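Lolora One-Drawer Cabinet, White

Okay, so I have a soft spot for the Lolora. It's the plainest thing in the Stondport range, and I've had one at home since October, next to the couch, swallowing all the little stuff that used to live on the floor. You get one white plastic cabinet, one drawer, one flat lid with a slightly raised middle. No legs to screw in, no bag of mystery bolts. Put it down and start filling it!

It works on the floor or up on a table, and the drawer is just as happy in either spot. I keep wooden blocks in mine, but I've sold them to people for yarn, pet brushes, seed packets and (my favorite) a very serious collection of jar lids.
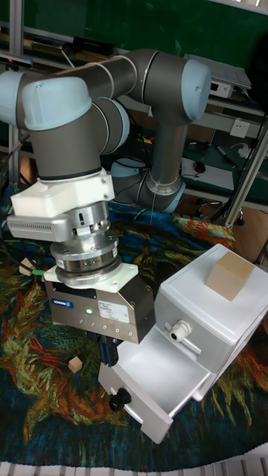

Svend Ingvarsson wrote in to say that he would have liked a second drawer, and that he ended up buying a second cabinet instead and putting them side by side. He also said the drawer wants pulling straight out, with no sideways tug, and then it goes along nicely. Fair enough on both counts, Svend. Bisgaard, who make it for us, have heard the two-drawer request from me plenty of times.

A few things I get asked a lot:

Does it come with the rug? No, sorry. The rug is sold separately and it's called the Zotodix. There's a lighter cloth version too if you want it for a table.

Can I stack them? Please don't. The lid is meant for light things, and another full cabinet is not a light thing.

How do I clean it? Warm water, a drop of dish soap, a soft cloth. Skip the scouring pad - it dulls the finish and you can't get it back.

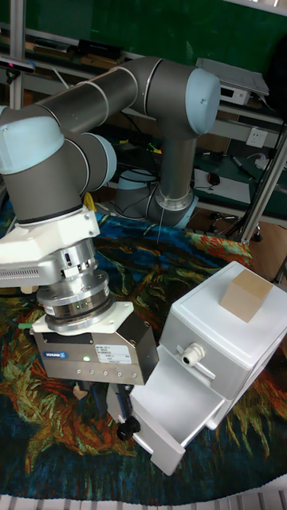 Color is the part I go back and forth on with customers. We only carry this cabinet in white, and I know white can feel a bit like a dentist's office when you see it alone on a web page. Set it down on something loud, though, and it's great. All that blue, orange and rust swirling around in the carpet does the work, and the cabinet gets to be the calm bit. If your floor is plain, try a couple of bright things on the lid.

The price is $74, and shipping is 8 dollars flat. If you order two, I'll send them together for the one shipping charge.
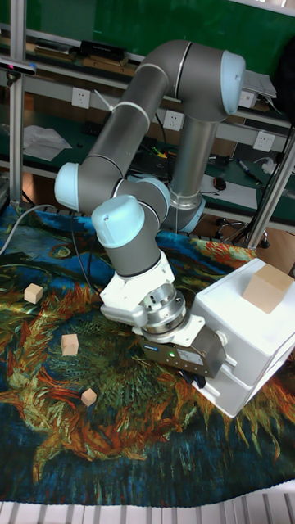 STONDPORT, Friday, August 2, 2024

The new batch is in! I unpacked them this morning and checked every drawer myself before they went on the shelf. Orders placed this week go out within 3 working days. If you were on the waiting list you should already have an email from me, so have a look in your spam folder before you write in (I say this with love).

One more thing for anybody buying for a playroom: the cabinet ships without blocks. We do have plain unpainted wooden cubes, small ones and a big one, on their own page.
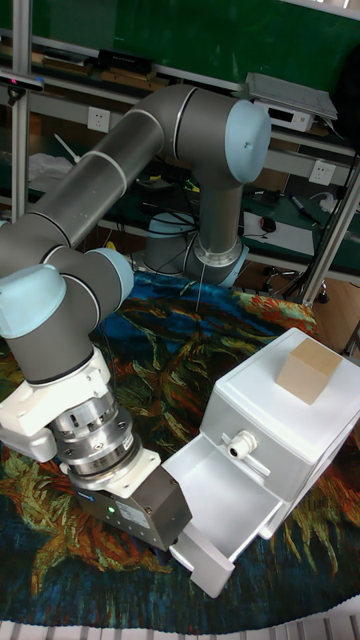

Lolora cabinet with the drawer out, wooden cube on the lid.

Returns are easy enough. You have 2 weeks from delivery, the cabinet should be empty and clean, and I'd appreciate it if you kept the original box. Drop me a line first so I know it's coming.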